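Jimatside Holiday Rental Listings, data card

Last update: 26/08/2022

What you get: 2562 apartment listings from the seaside towns of Jimatside and Cidberg, one row per listing, saved as a plain CSV file. The text was written by the owners. Treat it that way.

Columns: listing_id, town, owner_text, beds, price_low, price_high, beach_claim, parking.

Source: pages of the Cirillo booking portal that were public in August. Listings with no price were dropped, and so were copies of the same ad under a new title. I probably missed a few copies. Owners are good at rewording.

Known problems

beach_claim is the distance to the sea as the owner states it. I checked 1352 listings against a street map and stopped trusting the column. "Two minutes from the beach" can mean two minutes by car, downhill, in the off season. If you plan to rank apartments by this field, don't.

price_low is the price shown in the search results. I doubt many guests ever pay it. Cleaning, linen and tourist tax are usually extra, and only part of the listings say so.

beds counts sofa beds. It also seems to count armchairs that fold out. There is no way to tell from the text.

parking says "yes" for nearly everyone, including owners on streets with steps.
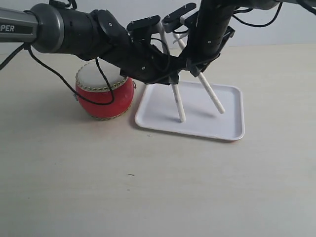 Ratings are left out on purpose. Almost every apartment had top marks, so the column told you nothing.

Files

listings.csv, the full set
checked.csv, the rows compared with the map
sample_2000.csv, a random 2000 rows for quick tests

The Jondon script in the tools folder rebuilds the sample from the full file. It needs 2 arguments, input path and output path, and fails silently if you swap them.

Corrections are welcome if they come with a map link. Claims from owners that the map is wrong go to the bottom of the pile.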